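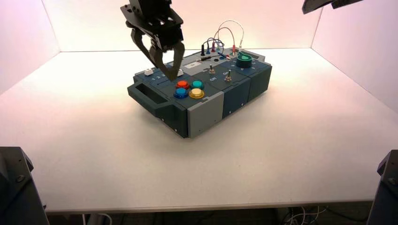 My grandmother taught me to make pastry by putting her hands over mine. She didn't talk much while she did it, and what she said was mostly "no" and "softer". I was seven or eight and I thought I was doing all the work. I've been thinking about her a good deal this winter, having spent most of it at Nevska, learning to show a pair of robot arms how to press buttons, flick switches and turn knobs on a box, and finding that the old questions about teaching with your hands have followed me there.

I should say that I'm no engineer. I taught craft and design for a long time, retired a little early, got bored a little sooner than expected, and answered an advert from Nevska asking for patient people with steady hands. The job is demonstrating. You stand or sit at the controls, you do the task by way of the robot, and everything the arms do while you're driving them is kept, so that later on a program can learn from it. Then you put things back as they were and do it again. By the end of February I had done 1258 demonstrations, a figure I know only because Romain Delaunay, who keeps the records, read it out to me over lunch and seemed to think I'd be pleased. I was, a bit.

There are two ways of showing a robot a task, broadly speaking, and people in the trade hold opinions about them as firmly as gardeners do about pruning. In the first you take hold of the arm itself and move it through the job, the way my grandmother took hold of me. In the second you work it from a distance, with some kind of handle or a smaller copy of the arm, and the robot follows along. Most of what I do is the second kind. My own view, which I have shared with anybody who'll stand still for it, is that beginners ought to be started on the first, however untidy the results, and I'd like to set out why.

When you hold the arm you find out what it weighs. You find out where it's happy to bend and where it would much sooner not, and that the elbow has to go somewhere when the wrist turns, which sounds obvious written down and is not at all obvious when you are watching two black fingers creep towards a push button. After an afternoon of hauling it about I stopped asking it for things it couldn't do. The newcomers who go straight to the remote controls tend to treat the gripper as if it were floating in the air with nothing attached. They drive it beautifully for a minute and then the arm behind it folds itself into a corner, and they have to back out, and the backing out goes into the record along with everything else.

Ludivine Chauvin disagrees with me about this, and since she trained me it's only fair to give her side. She says that holding the arm teaches you to be a good pair of hands and a poor pair of eyes. Your body gets in the way of the view, you lean across the table, and you end up feeling your way to a switch that the robot is going to have to find by looking. When you're working from a distance you have only what the robot has, or near enough, and so you learn to move in a manner that makes sense to something with no fingertips. She has a point. I had a dreadful habit in my first week of brushing the side of the big green knob to find out where it was before closing on it. I could do that because I knew what I was feeling for. A machine copying me would have learned that one gives the knob a nudge first, as a sort of greeting.

That brings me to what I really want to write about, and that's manners. I don't know a better word. A demonstration carries the task, yes, but it carries the person as well, all the little pauses and flourishes. I slow down before I touch anything. I always have; it comes from years round band saws and children. Another of our demonstrators is a former typist and goes at the coloured buttons like somebody finishing a letter before the post goes. Both of us get the button pressed. Put our recordings together, though, and you have a pupil who has been told by one teacher to tiptoe and by the other to trot, and I'm told it will sometimes try to do both at once and hover there, dithering. I have had apprentices like that and it was usually our fault then too.

The tidy answer would be to make everyone do it the same way. Pasaribu, the firm that supplied our first training notes, was very keen on this, and the notes gave a preferred height to approach from and a preferred speed and even a preferred order for the switches. I followed them faithfully for two weeks. My demonstrations became so alike that you could have laid one over another, and Romain was delighted with how neat they looked. Then somebody turned the box a few degrees on the table, as was bound to happen sooner or later, and the robot went confidently to where the switch used to be. It had seen me arrive in the right place every time. It had never once seen me arrive slightly wrong and put it right.

So I'm in favour of mistakes, within reason. I mean the small honest ones, where the finger comes down beside the lever and you notice and shift across and try again. When I taught dovetail joints I used to cut one badly on purpose at the front of the class, and then show them how you rescue it with a sliver of veneer and some glue, and I'm quite sure they remembered the sliver long after they'd forgotten the joint. We throw away too many of those moments. The rule at Nevska when I arrived was that any fumble meant the demonstration was binned, and it took a good deal of nagging, mostly mine, before we were allowed to keep the ones that recovered. They are labelled separately, and I hope they'll be used generously.

The toggle switches taught me the most, as it happens. A push button is forgiving. You come down on top of it more or less squarely and the thing is done. A knob you can grasp and regrasp. But a metal toggle is a thin little object that wants to be pushed sideways, at the tip, by something that has had the sense to get round to the correct side of it first, and nearly everyone's instinct on the remote controls is to pinch it. I pinched it for days. Ludivine let me carry on, which I resented at the time, and then one morning she asked me to switch on the light by the door and watch what my hand did. It didn't pinch anything, of course. It arrived as a loose sort of fist and one knuckle did the job. I'd been switching on lights for 60 years without ever once seeing it.

I suspect this is the real worth of the work for the person doing it, and it's a pity the adverts don't mention it. You spend your day discovering what you know. There's a woman I correspond with at Grinari, where they are teaching arms to fold and pack, and she says the same thing has happened to her with shaking out a cloth. She can't do it absent-mindedly any more. She stops half way and looks at her wrists.

People ask me whether I mind, and what they mean is whether I mind helping a machine to do what hands do. I have turned this over on the bus home more than once. I'd mind if it were being done carelessly, or by people who thought the hands were the easy part. There was a visitor from Drusudow who watched me for a morning and remarked, quite kindly, that it must be restful to do something so simple. I invited him to have a go at plugging in one of the cables. He was a good sport about it and he stayed at the controls until well past lunch, and when he got up he was rubbing the back of his neck and asking sensible questions.

What I would ask of the firms is that they treat demonstrating as a craft, with some time allowed for learning it and some say for those who do it. Let people hold the arm before they drive it. Let them watch one another, too – we hardly ever do, and I picked up more from ten minutes at the typist's shoulder than from the whole of the printed notes. Give them proper breaks, for tired hands make tired recordings and the robot will learn the tiredness along with the rest. And once in a while bring them in to see the pupil try it alone. I was at Nevska for a good month before anyone thought to show me. It slowed down just before it touched the button, exactly as I do, and I had to go and put the kettle on.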